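Why Does a Lazy Susan Spin So Easily?

Have you ever sat at a big round table where the food came to you? You wanted the noodles, somebody gave the middle of the table a gentle push, and along came the noodles, riding in a slow circle past the rice and the soup. That spinning tray has a funny name. It is called a lazy Susan, and people have been arguing for a very long time over who Susan was. (I have asked a lot of grown-ups, and every one of them told me a different story.)

The other name for it is a turntable, which is a bit plainer but tells you just what it does. It is a table, and it turns. Today we are going to find out how it turns, and why so many families keep one right next to the place where they make their coffee, tea, or hot cocoa.

Let's start with the secret part, the part hidden underneath. If you pushed a heavy book across a carpet, you would feel the carpet pushing back. That push is called friction. Friction is what happens when two things rub together, and it is very useful when you want your sneakers to grip the sidewalk, but not so useful when you want a tray to glide. So many turntables have a ring of little balls tucked between the part that sits still and the part that moves. The balls roll instead of rubbing, and rolling is much easier than rubbing. You can try this yourself with some marbles and the lid of a jar. Put the marbles on a table, set the lid over them, and give it a push with one finger. Now take the marbles away and push it again. Feel the difference?

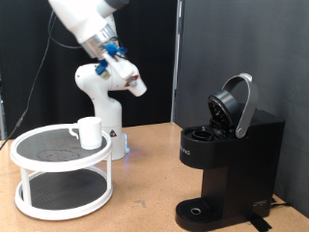 Some turntables have one level and some have 2, like a cake with a layer on top of another layer. Posts hold the upper level up, and that leaves a space in between where you can tuck small things, such as a sugar bowl or a box of tea bags. It is a clever way to fit more onto the same bit of table, and kitchens never seem to have enough table, at least mine doesn't!

Now, remember our friend friction? We wanted less of it underneath, but on top we want plenty. When you spin a tray, the cups on it would rather keep going in a straight line than travel in a circle. Spin too fast and a smooth cup on a smooth tray may slide right off the side. A mat with a bumpy or woven feel helps the cup hang on. A mug usually sits well, too, if it has a nice flat bottom.

Periklis Zervas, who runs the breakfast counter at the Rekelstead community hall, told me he puts the mugs people use most on top and the spare ones in the cupboard. "Slow hands, full mugs," he likes to say to the children who help him set up.

If you have a turntable at home, here is something to try with a grown-up. Put an empty plastic cup near the middle and turn the tray slowly. Then move the cup out close to the rim and turn it at the same speed. Out at the rim the cup has a much bigger circle to travel in the same amount of time, so it has to go faster, and it slips more easily. Leave the hot drinks out of this one, please, and keep the good mugs on the shelf until you are done.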